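What the Town Keeps

Local archives were once judged by the strength of their doors. A dry room, a good lock and a patient keeper were held to be enough, and for most of the past century they were. The parish registers, rate books and ships' lists of Bostatlow came through two floods and one fire in that way, and the oldest of them can still be read without a glass.

The records now reaching the Bostatlow Record Office are of another sort. Of the 1,401 deposits accepted under the current collecting policy, 191 arrived with no paper at all. They came on discs, on memory cards and, in a growing number of cases, inside the computers on which they were made. A drainage board handed over its minutes in this form. So did a choral society, a firm of land agents and the family of a former harbour master, whose tide notes fill 900 separate files.

The Office has been slow to say so in public, but the change has altered nearly every part of its work. Paper forgives neglect. A box of letters left in an attic for 50 years will usually be dirty and will usually be legible. A drive left in the same attic may give back everything, or part, or nothing, and the keeper cannot tell which by looking at it. The rule adopted in January is therefore a plain one: whatever is received in digital form is to be copied before it is listed, and listed before it is shelved.

The Kotari Papers show what is at stake. Kotari was a small publisher of maps and walking guides, and its early output is well known to collectors. Its last decade is hardly known at all, for by then the firm drew on screen and printed to order. When it closed, the proofs, the survey notes and the letters to landowners existed only on the office machines. The depositors were asked to send those machines whole, with nothing wiped and nothing tidied. They did so, and the catalogue of the papers is now open to readers.
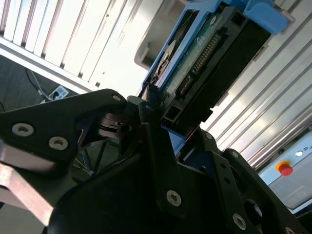
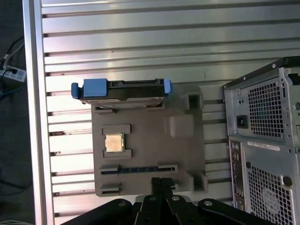
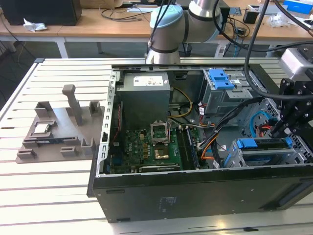
Jamshid Yazdani takes a sterner view of the policy, and has put it to the Office in writing. Copying is the easy half, he argues, and an archive that copies everything has only put off the question of what deserves to be kept. In his opinion the Kotari deposit holds a great deal that no reader will ever ask for, including several hundred drafts that differ by a single line, and the cost of holding them will fall on collections that have yet to arrive.

The Office accepts part of this. Its paper collections have always been weeded, and there is no reason in principle why digital ones should be spared. The difficulty lies in the timing. A clerk can sort a box of invoices in an afternoon and be confident of the result. To sort files fairly, the clerk must first be able to open them, and many were written by programs that are no longer sold. Until that can be done, the Office prefers to keep too much.

Other institutions have settled the matter differently. The county library at Pumberg takes no digital deposit without a written list from the donor, and returns anything that the list does not mention. The Sumampouw Trust keeps everything for 5 years and then reviews it with the donor or the donor's heirs. Both practices have their merits, though the first places a heavy duty on families who are often in mourning, and the second supposes that heirs can be found.

Readers may meanwhile consult the Kotari catalogue in the search room at Bostatlow by appointment. Copies of maps can be supplied for private study at the usual charge. The letters to landowners remain closed while the permission of those named in them is sought, and requests to see them should be addressed to the Keeper in writing.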